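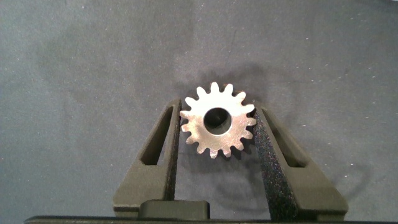
Stirnrad

Ein Stirnrad ist ein Zahnrad mit zylindrischem Grundkörper, dessen Zähne außen am Umfang sitzen. Sind sie gerade und parallel zur Achse geschnitten, spricht man von einem geradverzahnten Stirnrad. Es ist die älteste und bis heute wohl anschaulichste Bauform: Schon mit zwei Rädern und einer Handkurbel lässt sich Mechanik wunderbar begreifen!

Aufbau

Der Zahnkranz umgibt den Radkörper, in dessen Mitte die Bohrung für Welle oder Zapfen liegt. Maßgeblich für die Paarung ist der Modul, also der Teilkreisdurchmesser geteilt durch die Zähnezahl. Nur Räder mit gleichem Modul und gleichem Eingriffswinkel kämmen sauber miteinander. Ein Rad mit 18 Zähnen und Modul 5 hat demnach einen Teilkreis von 90 mm.

Steckmodelle

Für Unterricht und Werkstatt gibt es Steckmodelle, bei denen lose Räder auf die Zapfen einer Grundplatte gesetzt werden. Verbreitet ist die ringförmige Platte mit großer Mittelöffnung. Ihre Zapfen stehen um diese Öffnung herum, und jeder kann ein eigenes Rad aufnehmen.

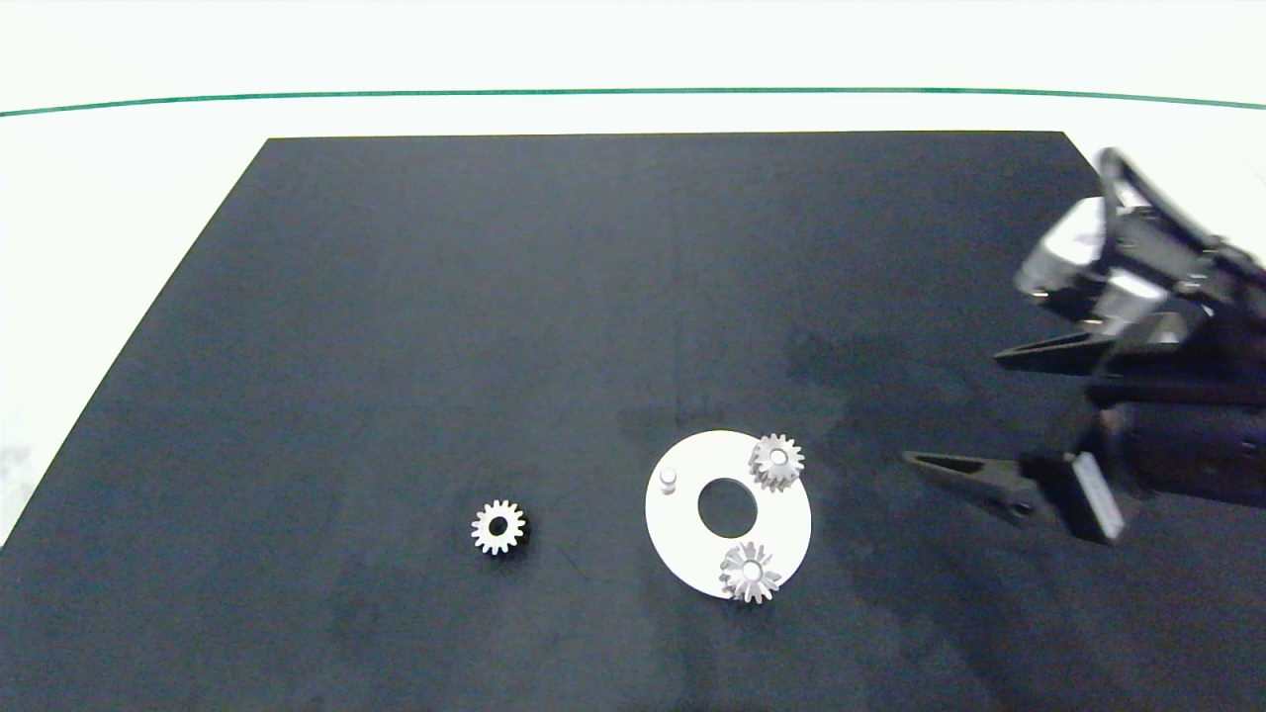
Gerade bei kleinen Rädern macht das Aufstecken viel Freude, verlangt aber eine ruhige Hand. Die Bohrung muss genau über dem Zapfen stehen, sonst verkantet das Rad. Stößt Zahn auf Zahn, genügt meist eine leichte Drehung, und die Flanken gleiten ineinander. Eine matte, dunkle Unterlage erleichtert die Arbeit, denn blanke Zahnkränze heben sich davon sehr schön ab.

Bekannt wurden die Kästen der Reihe Leka aus der Werkstatt Trorberg, deren größte Ausgabe 173 Teile umfasst. Die spätere Reihe Skirnard übernahm das Zapfenmaß, sodass sich die Räder beider Reihen mischen lassen.
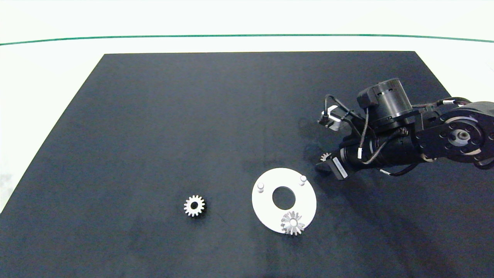 Übersetzung

Das Übersetzungsverhältnis ergibt sich aus den Zähnezahlen von getriebenem und treibendem Rad. Treibt ein Rad mit 18 Zähnen eines mit 36, halbiert sich die Drehzahl, und das Drehmoment verdoppelt sich, sofern man die Reibung vernachlässigt. Ein Zwischenrad kehrt die Drehrichtung um und lässt das Verhältnis unverändert.

Siehe auch

Evolventenverzahnung
Planetengetriebe
Schrägverzahnung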